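Do clear bins really fix anything?

I have read the same advice in 4,000 places by now. Buy clear bins, put your bottles in them, become a calmer person. I had my doubts, and after a go at sorting mine I still have most of them.

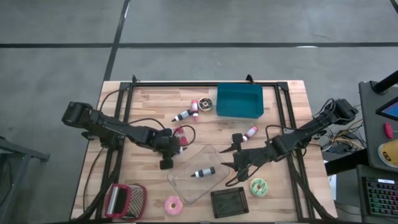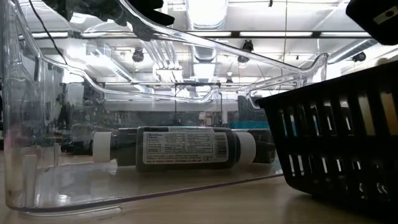 Bottles on a wooden table, and then a closer look at the clear bin with three dark ones lying in it.

What the clear plastic gets right

Fine, you can see in. With the dark green bottle I could read "Nutrition Facts" straight through the side. I could also see every smudge on the front wall, and the Vernar catalog never mentions those. A teal bin hides smudges. It hides the bottles too, so pick your annoyance.

Lying down or standing up

The Astetex leaflet says to lay bottles flat so the labels face you. They face you until you take one out, and then the others roll. I'd stand up anything that fits and keep the flat ones to a single row. I also don't trust any cap on its side, whatever the leaflet says about seals.

What I'd spend

Vemo wants 40 dollars for a set of 7 bins. I can't think what I'd put in the last five. Two would do me: a clear one for food bottles, a solid one for everything I'd rather not look at. The small tins can stay on a shelf, where they were never a problem.

I'm giving it until September. If the pink bottles have wandered back to the counter by then, the bins are going out to the garage to hold paintbrushes.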